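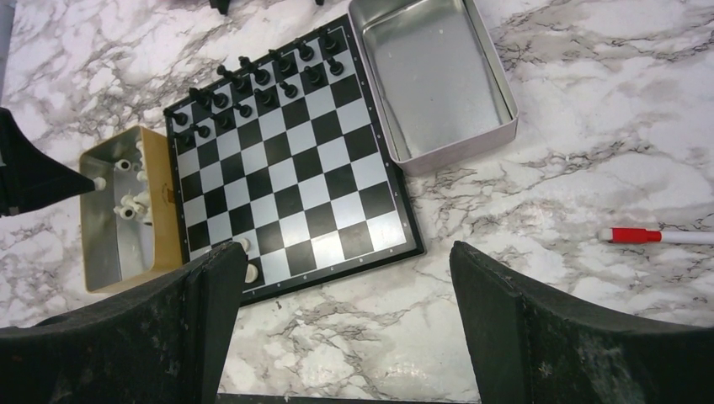

Flerkden, 7 May 2026

Koltel's open day promised robots that learn by watching. The part I saw was chess pieces going from a tin to a board, over and over, with every run saved as an example. Our guide gave the total as 3,654 since February. Fine, but how many of those are any use? Nearly 10 percent get thrown out, we were told, and I couldn't get a straight answer on who decides.

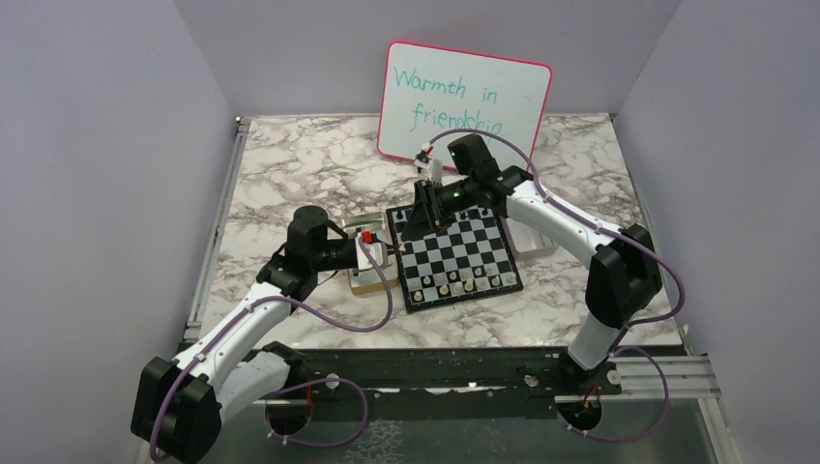 I also asked what happens with a different board, or a different table. "More examples" was the reply — 192 of them for the last change, apparently. Ackroyd said much the same at Pirnley and I wasn't sold then either. The coffee was good. The bus back took two hours.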